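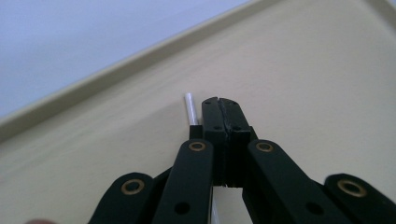

Bench, August. Gripper with the pads together, white rod to the left of them.

Carrier comparison, notes continued. Typed up after lunch, before I lose the thread.

Where we had got to: Tromside wants us to say whether the sample kits should stay with Wetamau (national) or move to Cetach (regional, own vans, depot on the ring road). Sales at Cetach told us the regional service is "faster and gentler". I wrote that down in quotation marks and I'm leaving them on.

Parcels sent so far: 311. Of those, 62 went by Cetach, all the rest by Wetamau. I don't like that split. We put the first Cetach lot on the short routes because that was the contract they offered us for the trial, so of course they arrived sooner. Wetamau had everything going over the hills and the two island addresses. Comparing the averages tells us which firm was given the easy post. Ghizlane Hamdy disagrees, or half disagrees: she thinks the short routes are most of what we send anyway, so the easy post is the post that matters. Fair. Still want the same addresses on both before I put my name to it.

Late parcels. Cetach 4, which looks lovely until you read their terms. "On time" means by close of the promised day, and a card through the door counts as a delivery attempt, and an attempt counts as on time. I rang to check I'd read it properly. I had. Wetamau count an attempt as a miss, at least on the tariff we're on. So the two columns in my table have the same heading and different things in them. Have renamed them.

To do: go back through the scans and take the first one with a signature as the delivery time for both firms. Tedious. The Cetach scans come as a web page you can't export, so it's copying by hand unless somebody talks their office into sending a file.

Damage. Crushed corners on 15 cartons over the whole trial. I was ready to blame the Wetamau sorting hub, as everyone here does, but most of the bad ones are from the batch we packed in the thinner single-wall boxes when the good ones ran out. Can't separate box from carrier on this lot. Anyone quoting the damage figure upstairs, please quote that sentence with it.

Tracking software. Gil is the add-on that is meant to pull both carriers into one screen. It does, after a fashion. It shows "in transit" for a parcel that has been sitting in a depot overnight and "in transit" for one that is on a van at the end of our road. It also offers a predicted arrival time to the minute. I compared a handful of these with what happened and stopped, as there was no pattern I'd want to defend. Would not pay for the full version on this showing. Ghizlane likes having the one screen and says she ignores the prediction, so perhaps the cheap version is enough.

Price. Cetach is cheaper per parcel on the sheet they gave us. Not on the sheet: the fuel supplement, the charge for collections after 4 pm, and a minimum monthly spend that we'd miss in a quiet month. Worked it again with the extras in and the gap mostly goes. Need to ask whether the minimum can be spread over the quarter. I expect a long pause and then "we'll look into it".

In their favour, and I should be fair: the driver is the same person each time, he knows which door, and when a label peeled off he rang us. Wetamau's helpline took most of a morning to tell me my parcel had been delivered to me, the sender.

Next:
- same addresses, both carriers, double-wall boxes only
- swap which firm collects first, the early slot may matter
- redo late count on signatures
- written answer from Cetach on the minimum spend
- Ghizlane to cancel the Gil trial before it renews itself

No recommendation to Tromside yet. They have asked twice. I'd sooner be nagged than have to take it back.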